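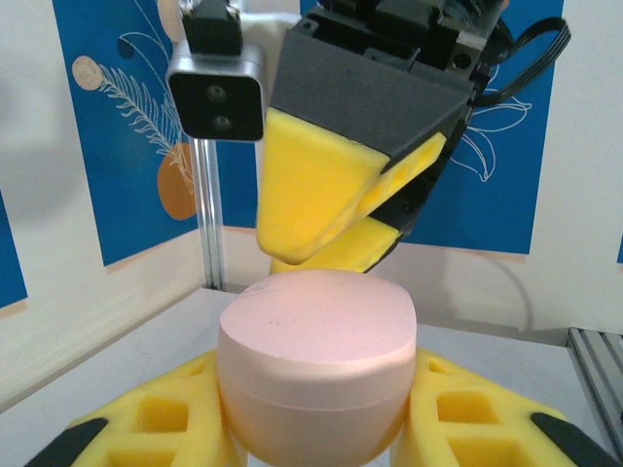
Pink, with a seam just under the top.

In praise of the small lidded thing

I own 21 containers with lids that fit, and I'd like to make a case for every one of them. My kitchen in Carnstead is tiny and my drawers are worse, yet opening them makes me happy, and I think more of us should admit to this kind of pleasure!

We talk a lot about owning less. I've read the books and I've filled the bags. What I missed in all of them was any affection for the stuff that stays. A good lid closes with a small push and a soft sound, and then you know your buttons (or raisins, or spare fuses) are where you left them. How many things in a day give you an answer that clear?

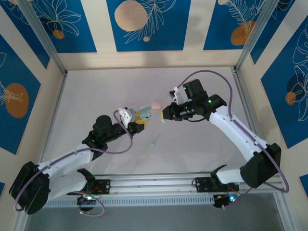
3 min read

My aunt, Rhona Ritchie, kept her sewing things in old candy tins, and she could find the right needle in the dark during a power cut. She had never labeled a single tin. She knew them by the feel of the rim and how hard each one was to open. I used to think that was a party trick. Now I think she had simply kept the same few objects long enough to know them – and I envy that more than any walk-in closet.

So my plea to the people who design our homes is a modest one. Give us drawers deep enough for a jar to stand up in. Sell replacement lids! A shop in Dastport had a whole shelf of them when I visited in July, all sizes, and I stayed so long that I missed my bus. I came out with three and would gladly have bought more.

And if you have a box at home whose lid went missing years ago, go and look for it tonight. Try behind the stove first. Mine was there, under a layer of dust and one very old noodle, and it still fits.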